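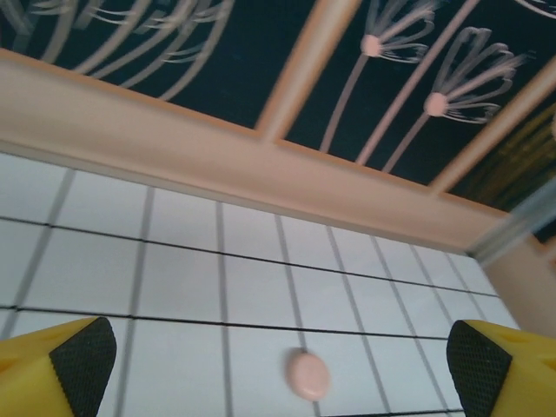 White tiles with thin gray lines of grout between them.

Why do tiles have lines between them?

Next time you brush your teeth, take a look at the wall or the floor. See those skinny lines? They're filled with something called grout, and I think grout is great!

Grout starts out as a powder. You mix it with water until it's a bit like thick pancake batter, then you squish it into the gaps and wait for it to harden. It helps stop crumbs and splashes from getting down between the tiles.

But why leave gaps at all? Well, tiles are baked clay, and no two come out of the oven exactly the same size. A little gap hides the difference. Floors and walls also move a teeny bit when they warm up or cool down - way too little for you to feel - and tiles jammed edge to edge could crack.

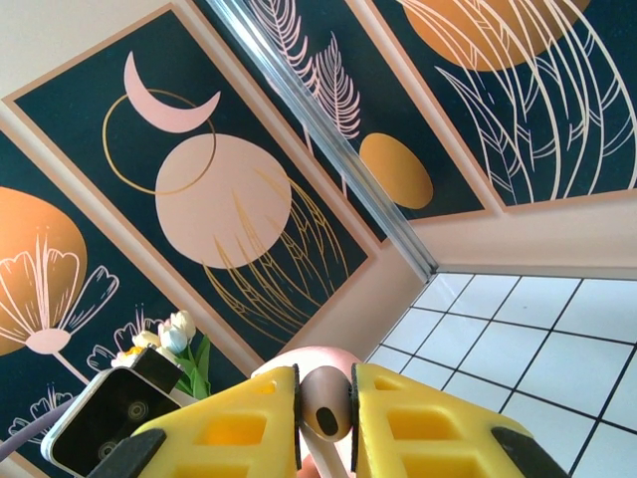 When I was nine, my school in Betlow let us make our own tile wall. We had 199 tiles, and I got to do the grouting on the bottom row (I had it in my hair for the whole afternoon). My gaps were wobbly, and they still are!

Want to try? Cut some squares from cardboard and glue them onto paper, leaving the same gap every time. It's harder than it looks. Use a strip of card as a spacer and slide it along as you go.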